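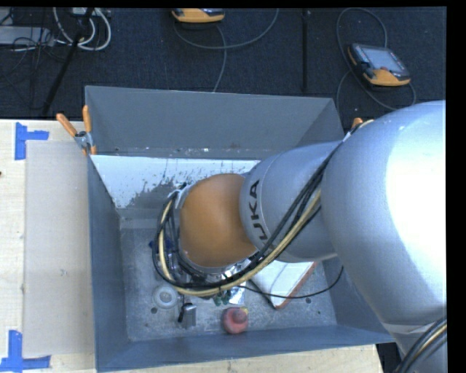
Can the bin walls and the arm's own hoses live in one collision model without the planner slowing to a crawl?
They can, as long as you check the walls as flat planes and give the hoses a few fat capsules instead of a mesh.

That's the short version for the list, and I'm really happy with how it came out! The new Mosoti branch loads the bin as four sloped planes plus a floor, and the hose bundle moves with the wrist as a chain of capsules. Planning time for a pick near the front wall dropped to 51 ms on my desktop (2000 random grasps, same seed as before).

On February 2, 2024, the Clondley planning list wrote:
> We tried the 2000-grasp set on the old branch and most of the
> failures were in the corners. Is the wrist padding to blame, or
> the grasp ranking? Also, does the capsule radius have to be the
> same all along the hose?

Mostly the padding, I think. The old code grew every link by the same amount, so anything lying close to a wall was thrown out before ranking even saw it. Set wall_padding on its own and try again.

The radius can change per capsule. I'd go wider where the loop hangs under the wrist, because that part swings the most and the model has no idea about sag (yet!).

Still to do: shiny and see-through items leave holes in the depth map, and the Brandotik filter fills them with floor. If anyone has a favourite fix, please send a patch, even a messy one.

Mosoti maintainer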